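# Tabletop Craft Set, Blue / Yellow / Off-White

The Tullow set is made for a shared table where people paint, cut and glue in the same hour. It gives each kind of thing its own open container, so the table can be cleared and set again without opening any drawers.

**What you get**

- Blue container for paint bottles
- Yellow container for brushes
- Off-white container for cut pieces, rags or whatever is left over
- One pair of scissors, handles in green or blue
- Four small paint bottles and 3 brushes

The plant is not included. Any small potted plant will do.

The three containers are sold together and also one at a time. Most schools buy the full set first and then replace single pieces as they crack or go missing. Colors do not change from year to year, so a new yellow one will match the old yellow one.

They go in a row along the far edge of the table, and the scissors stay at the front where a hand can reach them.

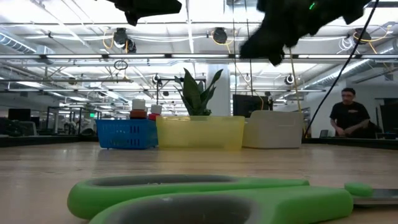 Plundska wrote in to say that the row works better with the blue container on the left if most of your painters are left-handed, and that the off-white one should go nearest the trash can. We have had the same comment from two other buyers, and the order is up to you. The containers do not lock together, so they can be moved in the middle of a session.

**Scissors**

The scissors have large loops. The green pair is for paper and card. The blue pair is the same tool in another color, for tables where two groups work side by side and want to keep their things apart. Neither pair is meant for wire or thick leather. Wipe the blades after cutting tape – glue builds up near the pivot and makes them stiff. A drop of light oil now and then is enough.

**Paint**

The bottles hold water-based paint and have screw caps. Keep them upright. They fit in the blue container with a little room to spare, and that room is useful if you want to add a bottle of your own. Refills are sold under the name Skarkurik in the same bottle size. Shake before use. If a cap sticks, run it under warm water for a minute and try again.

Red, blue and brown are the colors that run out first. We sell these singly.

**Brushes**

Brushes should be rinsed as soon as you stop and laid flat to dry. Standing them on their tips ruins them within a few weeks. The yellow container is long enough to take a brush on the diagonal, and one or two can rest on the table while you are using them.

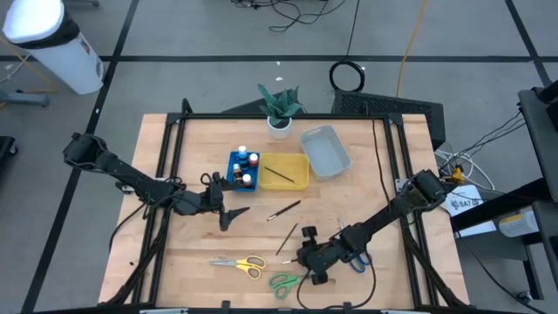 If you run more than one table, keep one brush per person out and the rest put away. It saves a lot of rinsing at the end.

**Cleaning**

Wash the containers by hand in soapy water. The dishwasher will not melt them, but the yellow fades after repeated hot cycles. Dried paint comes off with a plastic scraper. Do not use steel wool.

On a wooden table, wipe up drips before they dry. Oiled wood should be oiled again when it starts to look pale where people lean on it.

**Ordering**

The full set is item 77 in the Prado classroom list. The listed weight of a packed set is 1,150 grams. Orders placed in March ship later than usual, as that is when we restock for summer programs.

The warehouse keeps 800 sets in normal months. Single containers are kept in smaller numbers, and off-white is the one most often on back order. If you need a particular color by a certain date, write to us before you order and we will tell you what is on the shelf.

Returns are accepted on unused containers and scissors. Opened paint cannot be returned. If a bottle arrives with a cracked cap, send us a note with your order number and we will mail a new one – there is no need to send the old one back.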